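Msimang Community Kitchen: Serving Ware Replacement
Progress report to the Zernberg Fund, second period

Prepared by Lesego Van Wyk, kitchen manager
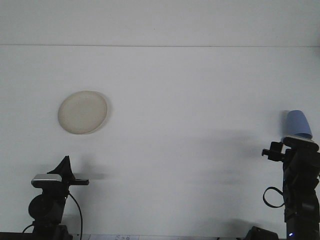
The grant was made to replace the plates used at our shared meals, to refit the counter where they are set out and cleared, and to train the people who handle them. At the close of the first period we had removed the old stock and agreed on a specification for the new. This report covers the work since then, up to the end of June.

Summary of the period

The beige plates are now in daily use at lunch and supper. The new white counter surface is in. Shelving in the dish room is finished except for one section, which is waiting on brackets. Training has been held for all lunch staff and most of the supper staff. We are a little behind on the written handling guide and ahead on spending for the plates themselves, for reasons given below.

Plates

We looked at samples from two suppliers, Jutaditz and Florkitz. Both offered a shallow round plate with a raised rim. The Florkitz sample had a wider rim and looked better on the table, but it took up more room in the dish racks and we would have had to replace the racks as well. We went with Jutaditz.

The color was discussed more than we expected. The old plates were a mix of white, blue and a brown pattern that had come to us in donations over the years, and some of the regular guests were attached to the brown ones. White was the first choice on cost. In the end we picked the off-white, which Jutaditz sells as beige, for a practical reason: the counter is white, and staff setting out meals at speed found the white sample harder to see against it. The difference between the beige and the counter is small but enough to work with. Anatole Charpentier, who runs the supper shift, tried both under the evening lights before we signed the order.

The rim is low. It holds rice, vegetables and a normal serving of stew, and it does not hold soup. We knew this when we ordered. Soup is still served in the old bowls, which were outside the scope of the grant and are in fair condition.

The first delivery was short by one carton. Jutaditz sent the missing carton the following week without charge. A few plates in the second delivery had rough spots on the foot that would have scratched the counter. These were sent back and credited.

Breakage has been low. In the first period, with the old stock, we lost plates nearly every week, mostly from stacking different sizes together. Since the changeover we have lost 13, and most of those went in a single accident when a cart was pushed over the door sill. The sill has since been fitted with a ramp strip.

Counter

The old counter had a laminate top that had lifted at the corners and could not be cleaned properly. It was taken out over one weekend and the new surface was fitted in time for the next lunch. It is smooth and pale, wipes down with one pass, and shows spills right away. It also shows every crumb, and the staff have mixed feelings about that.

There is a seam running along the length of the surface toward the back. The installer could not avoid it with the sheet size available. We asked for it to be set well behind the area where plates are filled, and it was. It is cleaned with a soft brush at the end of each shift as part of the closing list. We will check the sealant again before the end of the grant and have it redone if it has started to pull away.

One problem came up that was not in the plan. Plates slide more easily on the new surface than they did on the old one. When several people were serving at once, plates near the front were getting nudged toward the edge. We tried a rubber mat, but food collected under it and it had to be lifted and washed after every service. The mat has been dropped. Servers now set each plate down a hand's width back from the edge, and fewer plates are put out at one time. Lunch service did slow down for the first few days and is back to its usual pace now.

Shelving and racks

The dish room shelves have been lowered so that a full stack can be put away without reaching above shoulder height. Stacks are limited to 17 plates. The limit is marked on the uprights with tape for the time being and will be painted on when the last section is in.

The remaining section is the one next to the back door. The brackets supplied were the wrong depth. Replacements are on order and we have been told to expect them early in the next period. Until then, the spare plates stay in their cartons in the dry store, off the floor.

Training

Four sessions were held, each lasting the hour between lunch cleanup and supper prep. They covered scraping, racking, stacking, carrying and how to check a plate for chips before it goes back on the shelf. We had planned for longer sessions with a slide presentation. After the first one we cut the slides and spent the whole time at the counter and the sink, and people asked more questions.

In total, 25 people have completed the training. Three supper staff who work only on Saturday have not, and Anatole will take them through it on shift.

The chip check has been the most useful part. Under the old arrangement, chipped plates went around many times before anyone took them out. They now go straight into a marked bin by the sink, and the bin is emptied and recorded each week.

The handling guide is drafted but not finished. The text is two pages and covers the same ground as the training. It needs to be translated for three members of the dish room team, and the person who was going to do this moved away in the spring. We have found someone else and expect to have it back within a month.

Spending

Plates and delivery came in over the budget line, mainly on freight. The counter came in under, as the existing frame was sound and could be kept. The balance remaining across all lines at the end of the period is $1,729. We ask for your approval to move part of it from the counter line to the shelving line to cover the replacement brackets and a second cart. A revised budget sheet is attached to the emailed copy of this report, and receipts are held at the office.

Comments from guests and staff

We left a comment book at the end of the counter during the first weeks. Most entries were about the food. Of those that mentioned the plates, several people said they liked having the same plate as everybody else at the table. Two asked for the brown ones back. One guest said the new plates felt small. The flat part is in fact a little smaller than on the largest of the old ones, and servers have been told to offer seconds early.

Dish room staff say the new plates are lighter to carry and dry faster in the rack. They also report that tomato sauce leaves a mark if the plates are left standing. Soaking clears it, and a soak tub has been added beside the scraping station.

Next period

Fit the last shelving section and move the spare plates out of the dry store.
Paint the stack limit on the shelf uprights.
Finish, translate and post the handling guide.
Complete training for the Saturday staff.
Inspect the counter seam and reseal if needed.
Buy the second cart, if the budget change is approved.

We would also like to talk with you about the bowls. They are not part of this grant and we are not asking for anything at this stage – but they are the same mixed stock the plates used to be, and they will not last as long as the plates will. Anatole and I can be reached at the kitchen most weekdays after 2 p.m., once lunch has been cleared.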